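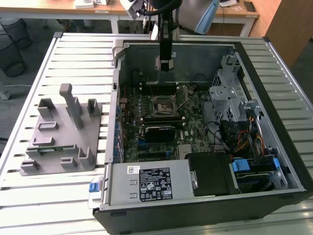 Reading time: 5 minutes

Skedport Forums > Storage and Backup > Home and Small Office

Old office tower as a file server: worth the power bill?

gravel_pit
I have an old office tower that I want to use for file storage and nightly backups in a small print shop in Ulton. The load is light. Three people open and save layout files over a wired network during the day, and Rumix runs a backup job after closing. The other choice is a small two-bay box from Bunnag, which costs more than I would like but draws less power. I have read the older threads and most of them turn into arguments about which operating system to use. I have that part settled. What I want to know is whether the idle draw and the age of the power supply are good enough reasons to skip the tower.

tallow
Measure it before you decide anything. Put a plug-in meter between the wall and the tower, boot it with the drives you plan to use, let it sit until disk activity stops, and read the number. Then do a long file copy and read it again. Estimates from parts lists are usually poor because they leave out losses in the supply. Idle is the figure that matters for you, as the machine will be doing nothing for most of the day and nearly all of the night.

Check the firmware settings while you are at it. Turn off anything you don't need, such as onboard audio and unused ports. Leave the processor sleep states on. I have seen machines come out of offices with these disabled and the difference at the wall was easy to measure.

northsill
I disagree that idle draw is the main point. A shop that loses a day of work because the only copy was on one bad disk has lost more than it saves on power in years. Decide on the backup layout first, then see which hardware can run it. My order would be:

Working files on a mirrored pair.
Nightly job to a separate disk that is not part of the mirror.
A copy outside the building, rotated by hand or sent over the network.

The two-bay box can do the first one and needs an external disk for the second. A tower can do both inside the case if it has the bays and the ports.
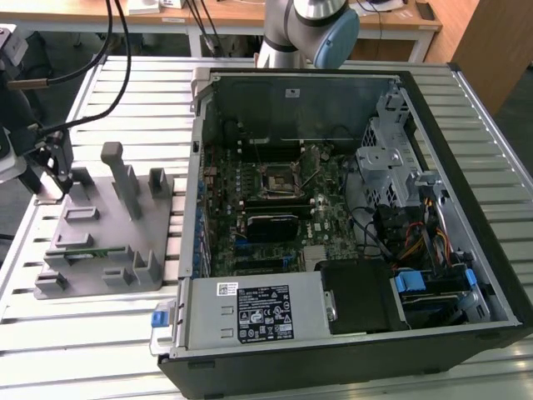 The same goes for repairs. If the supply or the board in a tower fails, I can move the drives to almost any other desktop and have the files back the same afternoon. With a sealed box you should find out beforehand whether its disks can be read in an ordinary computer. Some can and some can't. Ask the maker in writing.

tallow
That only holds if the tower takes standard parts. Many office machines use a supply with a custom shape or connector, and the front panel wiring can be custom as well. Moving the disks is easy, agreed. Fixing the original machine is sometimes not.

northsill
Fair. I would still keep the files on plain disks with a common file system and treat the rest of the machine as replaceable.

gravel_pit
Meter readings so far: the idle number is higher than I hoped and lower than I feared. I took out the graphics card and ran without it, and idle went down. The processor has its own video output, so nothing was lost. The supply fan has a slight tick at startup that goes away after a minute or so. The shop owner will pay up to 800 for the whole job, drives included.

pepperbox
Replace the supply if the fan ticks. A dry bearing gets worse and it will choose a hot night to stop. Don't open the supply to oil the fan. The capacitors inside can hold a charge after it is unplugged, and a used replacement costs less than an hour of your time.

On the budget, spend most of it on the disks. New disks for the mirror, and buy them from different batches if the seller will do that. The backup disk can be slower and larger. I would not use the disks that came with the tower for anything except testing. 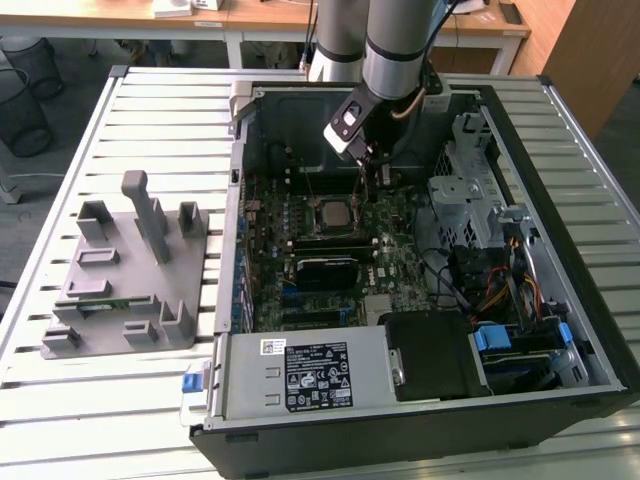 For a machine that stays on day and night, heat and dust are worth more attention than clock speed. Blow out the heatsink, then look over the board under a good light before you trust it. Pay attention to any capacitors near the processor, as that area runs warm. In the last photo they are the blue ones, in a column along the left edge of the board. Bulging tops, brown crust at the base or a part that leans are all reasons to stop. A leaning part is sometimes just bent from handling, but check the solder side if you can get to it. Once it passes, set the fan curve so the air keeps moving past the disks at idle. Quiet settings tend to follow the processor temperature, and a file server's processor is often cool while its disks are warm.

gravel_pit
Good point on the fan curve. It follows the processor only, and I don't see a way to change that in the firmware. Would a fixed speed do?

pepperbox
Yes. Pick the lowest fixed speed that holds the disks steady through a full backup. Log disk temperatures during the job, not after it.

millrace
Another vote for the small box. I ran a tower for five years in a back office and it worked, but every change took longer than planned. Updates, a dead clock battery, a network card that dropped its settings after power cuts. The Bunnag unit that replaced it has needed a filter cleaning. If your time is billed to the shop, the higher price pays for itself.

northsill
Was the tower on a UPS?

millrace
No. It should have been. I'll admit that part was my fault and not the tower's.

tallow
Then the comparison is not a clean one. Either machine should be on a UPS, with the shutdown cable connected and tested. Pull the plug with no job running and confirm that the server shuts down by itself. Then do it again during a copy. Plenty of people connect the battery and never connect the data cable, and the server runs until the battery is flat.

millrace
Agreed on the UPS. I still say the hours add up.

gravel_pit
Decision for now: tower, with a replacement supply, a new mirrored pair, a separate disk for Rumix and a small UPS. I will carry an external disk home for the copy outside the building. If the hours add up the way millrace says, I'll move the disks to something smaller next October, when the shop does its yearly purchasing.

One question remains. Rumix offers a verify pass after each job. Is it worth running every night, or is weekly enough?

pepperbox
Weekly full verify, nightly quick check. And restore three files picked at random each month, onto a different computer. The verify pass tells you that the backup matches what was written. It does not tell you that you still remember how to get files out of it.

northsill
Seconded. Write the restore steps on paper and tape them inside the cabinet door. If the server is down, a text file on the server is no use.

gravel_pit
Will do. Supply is ordered. I'll post the new idle reading once it is in.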